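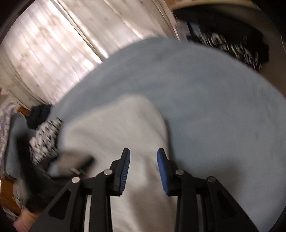

Unit 6: Comparing Hand-Held Gripper Tools on Soft Goods
Course handout. Instructor: Smaranda Zamfir

Purpose of the unit

Students will compare two sets of finger pads on the hand-held gripper and report which set is better suited to cloth. The unit follows the work on rigid objects in Unit 5 and uses the same recording form. Students who missed Unit 5 should read its section on pad wear before coming to the lab.

Background

Cloth is difficult to grip for reasons that do not arise with blocks or bottles. It has no fixed shape, and the part that is easiest to reach is often flat against another surface. A pinch grip must first gather a fold between the fingers. If the pads are too smooth, the fold slips out as the fingers close. If they are too coarse, the cloth may catch and fail to release.

The camera on the tool adds a second difficulty. Its wide lens takes in both fingers and a large part of the room, but straight edges appear curved, and quick hand movement blurs the background while the fingers, which move with the camera, remain sharp. In the view at the head of this handout, the pads and joint pins are clear, and the curtain and the fabrics behind them are not. Pale cloth lying on blue-grey fabric can still be told apart by color and shadow. Two fabrics of similar color would be harder to separate under the same blur.

Equipment

Each pair will receive one hand-held tool, one set of Modico pads, one set of Favon pads, and a bag of test cloths. The Poltement controller is used only in Part C. Pads must be returned in their labeled trays.

Part A. Open position

Hold the tool above the cloth with the fingers open. Confirm on the monitor that both pads are visible and that the target fold can be seen through the gap. Lower the tool slowly and stop before contact. Record one clip at slow speed and one at normal working speed.

Part B. Pinch and lift

Close the fingers on a raised fold and lift the cloth clear of the surface. Hold for a count of five, then release. Complete 70 trials with each set of pads. A trial counts as a success only if the cloth stays in the grip for the full hold and drops freely on release. Mark slips and failed releases in separate columns.

Part C. Set closing force

Repeat Part B with the Poltement controller setting the closing force. Do not change the setting within a series.

Notes on the data

The shared course set holds 1,603 clips, of which 1,158 show cloth. Pairs may use these clips to practice labeling before working on their own. Clips in which either pad leaves the view should be marked incomplete and kept in the folder.

Written report

The report is limited to 700 words, excluding tables. It should state the success rate for each set of pads, describe the most common type of failure, and comment on the effect of blur on labeling. Claims about pad material must be supported by the trial record.

Reports are due Sunday through the course page. Reading for Unit 7: the Espiritu arm manual, chapters on mounting and cable routing.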